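The Tin on the Blue Plaid
19 November 2020

Sunil Sheikh keeps his pastries the way his mother kept hers, in a metal tin, and he puts them out on whatever flat thing is closest. At his place in Orley that usually means a plaid cloth, a hot drink and no plates.

He started baking them in October of last year, after his hours at the Kumarasinghe print shop were cut. He had one tray, one stamp and a recipe that did not work. The first batch came out pale and split down the sides. He ate most of it himself.
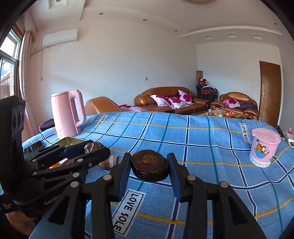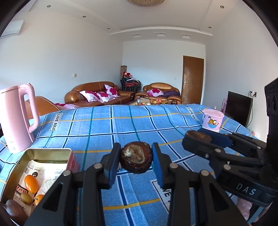 Blue plaid underneath, and something round and brown to look at.

The stamped kind is the one people ask for. A small round of dough is wrapped around a filling, usually sweet bean or date, then pressed with a carved mold so the pattern stands up from the top. Two coats of egg yolk go on with a soft brush, the second one only after the first has set. If the yolk is put on too thick it runs into the lines and the pattern bakes into a blur.

Sheikh bakes them for 20 minutes and turns the tray once. Then he leaves them alone until the next day. A fresh one has a hard shell and a dry bite. By morning the oil from the filling has moved out into the crust, and the whole thing is softer and darker.

The swirled kind takes longer. Two doughs, one made with water and one with fat, are rolled together, folded, rolled up like a rug and cut across. The cut side goes up, and the layers open in the oven. Sheikh says he throws out fewer of these than he used to. Warm kitchens are the trouble, and his is over 80 degrees by lunchtime in summer, so he rolls before breakfast and keeps the dough in the refrigerator between folds.

Lempi Tuominen lives two floors up and grew up on cardamom buns. She had never eaten a filled moon-shaped pastry before she moved to Orley. "I thought they would be sweeter," she said. "I cut one into four and ate one piece, and then I ate the other three." She now trades him rye bread for them, one loaf to a tin.

A tin is better than a plastic box for the flaky ones, which go limp when they can't breathe. Sheikh lines his with a sheet and doesn't stack more than two layers. The stamped ones can be wrapped one at a time and will keep for a week in a cool cupboard.

He sells a few through Grisidness, the corner grocery on Zolham Street, in boxes of four. The best week so far was 68 boxes, and he did not enjoy it. He has since set the limit at 30. The price is written on the lid in marker, and he has raised it once.

For the drink, he likes black tea, made strong, with no sugar. Tuominen has coffee. The next batch will have walnut in the filling, chopped small, with a little salt. He has made it twice and still thinks it needs less syrup.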